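Zwischenstand Datensammlung Greifen und Schneiden, Projekt Keleo
An: Eylül Yazıcı, Parisi
Von: Gianni Pellegrini, Imness
Berichtszeitraum: bis Ende Mai

Kurz vorab, ausführlicher Bericht kommt mit der Abrechnung. Stand heute: 996 brauchbare Episoden, vereinbart waren 1000 bis Monatsende. Die fehlenden macht Conall morgen vormittag, dann ist Block eins zu. Aufgenommen insgesamt 1933, der Rest ist aussortiert oder noch nicht gesichtet. Ausschuss also deutlich höher als im Antrag angesetzt, dazu unten mehr.

Aufgaben in Block eins: Gemüse vom Teller aufnehmen, auf dem Teller umlegen, mit Messer teilen. Teleoperiert, Bediener sind Conall Tierney und Demetrio Esteban im Wechsel. Nach 6 Durchgängen am Stück wird getauscht, sonst werden die Bewegungen schlampig, das sieht man in den Trajektorien sofort. Startlage des Objekts wird vor jeder Episode neu gelegt, Winkel und Abstand zum Tellerrand nach Liste.

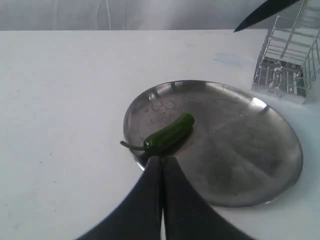

Beschriftung läuft bei Gaetano Longo. Er teilt jede Episode in Anfahren, Greifen, Anheben, Ablegen, beim Schneiden kommen Ansetzen und Durchdrücken dazu. Rückstand zur Zeit bis zu zwei Wochen, weil die Segmentgrenzen nach der Umstellung vom April nochmal durchgesehen werden mussten. Neue Regel: Greifen beginnt mit dem ersten Kontakt, vorher war das je nach Person verschieden. Alte Labels sind jetzt alle nachgezogen bis auf die Messerepisoden.

Gründe für Ausschuss, nach Häufigkeit: Zeitversatz zwischen Kamera und Gelenkdaten (behoben, war ein Treiber), Bediener bricht ab, Objekt rutscht vom Teller, Anfang der Aufnahme fehlt. Der Zeitversatz hat uns fast den ganzen ersten Teil des Zeitraums gekostet. Clomberg hat den Fehler bestätigt und eine neue Version geschickt, seitdem Ruhe. Abgebrochene Episoden heben wir auf, vieleicht brauchbar als Negativbeispiele, müsste man mit Ihren Leuten besprechen.

Erstes Training auf einem Teil der Daten ist gelaufen. Aufnehmen vom Teller geht ordentlich, bei schräg liegendem Objekt noch unsicher. Schneiden: Ansetzen ja, danach verliert das Modell den Faden. Dafür sind es schlicht zu wenig Beispiele, die Verteilung zwischen den Aufgaben ist schief. Block zwei wird deshalb umgestellt, mehr Schneiden, weniger reines Umlegen.

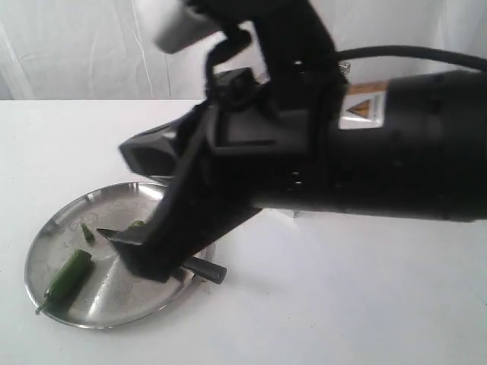
Zur Sichtbarkeit, die Frage hatten Sie beim letzten Gespräch gestellt. Verdeckung bleibt bei den Messerepisoden unser größtes Problem. Der vordere Finger schiebt sich über die Mitte des Messers, zu sehen sind noch die Klingenspitze auf der einen Seite und der schwarze Griff, der über den Tellerrand hinausragt. Auch von den kleinen grünen Stücken steckt eins halb hinter der Fingerspitze. Für die Beschriftung heisst das: Gaetano muss den Kontakt aus den Kraftwerten schätzen. Vorschlag wäre eine weitere Ansicht von der Gegenseite, Halterung haben wir, Kamera nicht. Kosten stelle ich im Abrechnungsteil dar.

Dazu die Spiegelungen auf dem Edelstahl. Tiefenwerte dort teils unbrauchbar. Wir lassen den Teller trotzdem drin, Demetrio probiert parallel, ob man die Tiefe in diesem Bereich einfach ausmaskiert. Ergebnis offen.

Nächste Schritte
Block eins abschließen, Übergabe auf den Server von Parisi
Messerepisoden nachbeschriften
Block zwei starten, Schwerpunkt Schneiden
Entscheidung weitere Kamera (bitte von Ihnen)

Gebraucht wird außerdem die Freigabe für Demetrios Stunden über den Mai hinaus, sonst steht die zweite Bedienerschicht. Bin bis 16 Uhr erreichbar, danach am besten per Mail.

G. Pellegrini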